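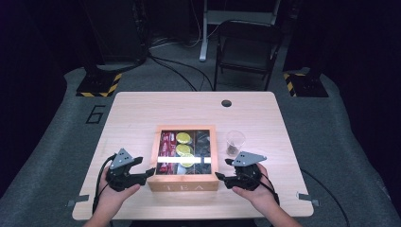
The open day at Indix had been going for an hour when I got my turn with the woman who runs the tabletop work. I had come up on the Ferkier shuttle with a folder of claims from the company's own flyer, and I read her the first one before she had put her coffee down. It said the machines would soon be "at home in any kitchen."

"I didn't write that," she said. "I would have said one kitchen. Maybe one counter."

What visitors get to watch is a person at a small table with a gripper in each hand, working around a wooden box of tea. I asked her where the robot was.

"You're looking at the part that comes before it. A person does the task with the same kind of hand the robot will have. We record that, and then we train on the recording. If people came for a walking butler, they're going to be let down."

I was a little let down. The flyer gives the number of recorded sessions in the tea task as 1287, in very large type. I asked how many of those were any good.

"Define good," she said, and then, when I waited, "We threw out 188 of them. Dropped packets, mostly. Somebody sneezed in one."

And the rest?

"The rest are a person doing it fine. That doesn't mean the robot does it fine. I know what you're going to ask next."

I asked it anyway. The program trained on those sessions is called Faremo, and it was not being shown. She said it had last been tested in April and she would not give me a success rate, as the test had used a single table in a single room with the lights set the same way each time. I said that sounded like a reason to give me the rate along with the conditions. She laughed and said I should take that up with the front office. 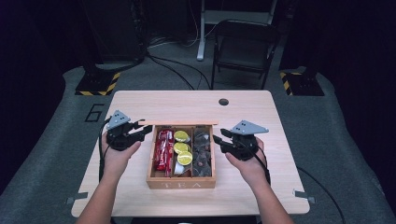

We talked for a while about why tea. She said the box is harder than it looks. The packets are thin and stand close together, so it's easy to grab two when you want one, and a shiny wrapper can fool a camera. "Blocks are easy. Everybody has a video of blocks."

I said most people can pick out a tea bag without help. Who is the customer?

"Some people can't, though. My father couldn't, at the end. But no, I'm not going to tell you there's a product. There's a partner, Mudaliar, and they want to know if it can be done at a price. Right now it can't."

She wouldn't name the price. She did say that a new person needs 18 practice runs before the recordings are worth keeping, and that arms get tired well before anyone admits it. I tried to get her to say how long a shift lasts. "Shorter than it used to be," she said.

The flyer also promises "human-level touch." I asked if the grippers can feel anything.

"I'd like you to cross that line out," she said, so I did, with her pen.

On the way out I was handed a second flyer, same as the first.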